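Upper Racks, Drying Racks and Other Promises
Kitchen gallery, posted 17 Aug 2021

Vlastimil Oravec has been telling me since December that I load a dishwasher wrong. He swears by the method in the Vávra booklet, which says a sensible person can fill the top rack in 60 seconds and never rewash a cup. I have my doubts about any booklet that times you. Still, I agreed to spend an afternoon in the Ridham kitchen with the dishes, the booklet and an open mind — a mostly open mind.

Click through for the larger versions.

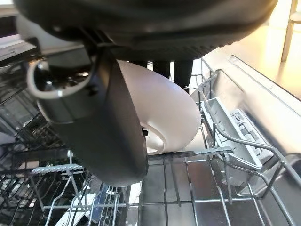

The booklet's first rule is that cups go in at a slant so water can't pool in the hollow at the bottom. Fine, I can live with that one. What I don't buy is the claim that the serrated bars hold everything at the right angle by themselves. In my own machine at home they hold espresso cups and very little else. A big mug goes wherever it likes, and a white one picked up on the way past always seems to end up on its side. Dušan Sokol says to put mugs along the edge and leave the middle for glasses. He has been saying so for 15 years, and his glasses are cloudy.
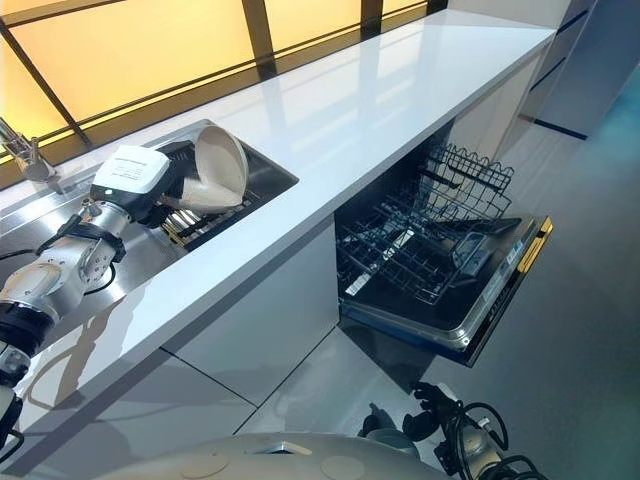 Rule two concerns bowls, and this is where Vlastimil and I part company. The booklet wants every bowl emptied and rinsed before it goes near the machine. I thought the point of owning the machine was to skip that. If you must do it, do it the way the cream-colored bowl is being handled, tipped on its side over a deep steel sink, and use a rack of close-set bars like the dark one in the basin for anything you decide to wash by hand after all. I'd give that method up to 2 weeks in a normal household before people go back to stacking things on the counter.

More kitchens in the Meka and Zitau galleries. Comments are open, and Vlastimil reads them.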